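Filed under: Home Robots / Readiness Checks

Kitchen chores readiness check – Zerncombe test kitchen and its simulated twin
System under review: Pemamov two-hand setup
Inspector: Hayley Kettle
Second reader: Callum Greenwood
Month: July

Ratings are Pass, Fail, or Watch. Watch means I would let it carry on while I stood close by with my coat on.

1. Emergency stop within reach of a standing adult
Pass. It is red and the size of a bagel. Last time it was behind the toaster.

2. Work area clear of glass, knives, and open flame
Pass. Knives are in the locked drawer. The key is in the other drawer.

3. Hands return to rest position on command
Watch. The left one goes straight back. The right one takes 7 seconds and gives the impression of having been asked to leave a party. Vanik supplied the wrist firmware and says this is within tolerance. Please get the tolerance in writing.

4. Grip force limited for soft goods
Fail on tomatoes, pass on everything with a skin you could knock on. Callum wants it noted that the tomatoes were very ripe. So noted. My own tomatoes are often very ripe, and I have never had to wash the ceiling.

5. Sort-and-put-away task, simulator run before live run
Pass, with comments. The chore is the one every household robot gets sooner or later: produce is on the counter, a basket is near it, please introduce them. A child of four can do this and will then take it all out again. We require 100 simulated attempts before anyone plugs in the real hands, and the setup is checked by eye first. 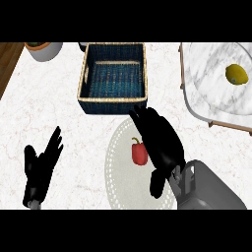 Item 5, simulator view. Red pepper on the placemat, basket empty, lemon on the tray.

Comments on item 5: the target basket must be empty at the start of each attempt, and the operator has to confirm it on the sheet. Two sheets came back with the box unticked. The rim is the part to watch, as a pepper released too early can catch on it and roll. Any contact between fingers and basket gets logged, even gentle contact. The lemon stays in the setup as a distraction. If the system goes for the lemon when asked for the pepper, that is a fail, and "it was also produce" will not be accepted as a remark.

6. Simulator results carried over to live kitchen
Watch. Simulated lemons do not get sticky and simulated counters are never wiped with too much spray. The Nolte counter at Zerncombe is slick for several minutes after cleaning. Wait until it is dry – Callum, this one is for you.

7. Liquids
Not attempted. Approved of.

8. Dishwasher loading
Fail. It loaded one bowl, face up, in 400 seconds. I have lived with people who did worse, but none of them came with a service contract.

9. Operator can explain what the system is about to do
Watch. "It's thinking" was given twice.

10. Cables taped, floor dry, spectators behind the line
Pass after correction. The line is now where the spectators were.

Overall: cleared for supervised produce handling, firm items only. Not cleared for tomatoes, dishes, or being left alone while someone answers the door.

Second reader's note (C.G.): Agree except item 4. The ceiling is wipeable. Retest of items 3 and 8 requested once Vanik sends the update.

Inspector's reply: Retest agreed. Item 4 stands. Bring your own tomatoes.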